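15 Mar 2019
By Carleen Trevaskis

Alby Fairweather, the character actor who played the harbour pilot in all 36 episodes of Clistau, returns to the screen in June in Uvside, a feature directed by Rawiri Prendergast. It is his first film part in five years. Filming has finished and the sound mix is under way.

Fairweather trained as a surveyor before taking stage work, and his early credits are mostly in touring repertory. His first screen part was a single scene as a bailiff. Prendergast cast him in 2000 in the short film Baxter, a two-hander set in a weighbridge office, and the pair have worked together at intervals ever since. Baxter was shot on 16 mm stock with direct sound and no score. It runs for less than half an hour and is still the work for which Fairweather receives most of his letters.

Clistau followed. The series was recorded on a multi-camera studio floor, with location inserts on film, and the difference in grain between the two is plain on the early discs. Fairweather's part was written as a supporting one and was enlarged during the second series. He left the stage entirely while it was in production and went back to it when the series ended, chiefly in small studio theatres.

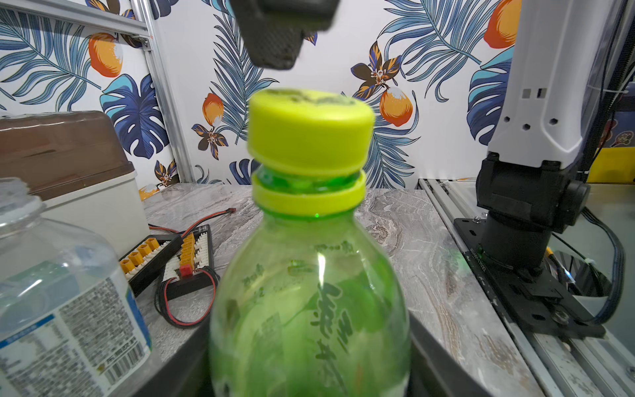
Green bottle with a yellow-green screw cap.

In Uvside he plays a retired lock-keeper who is asked to give evidence at an inquiry into a flood. The script is by Huia Kingi, who adapted it from her own radio play. The radio version had four voices. The film has a larger cast, but keeps the structure of the original, with the inquiry heard in order and the flood told only through testimony. Lorraine Trevaskis plays counsel to the inquiry. She and Fairweather share most of the second half, much of it in long takes with one camera position.

Prendergast has said that the testimony was rehearsed as a stage play for two weeks and then filmed in sequence. Fairweather asked for the transcript pages to be printed in full, so that he could handle a complete document on the stand. His longest speech lasts more than nine minutes and was recorded without a cut. A second camera was running, but its footage has not been used.

The film is being released by Plerent, which also holds the rights to Baxter. The short will be shown before the feature at selected screenings, in a new transfer made from the original negative. The mono track has been cleaned but not remixed.

Running time and certificate for Uvside are still to be confirmed. A disc edition of both titles is planned, with a commentary by Prendergast and Kingi. Fairweather does not take part in the commentary.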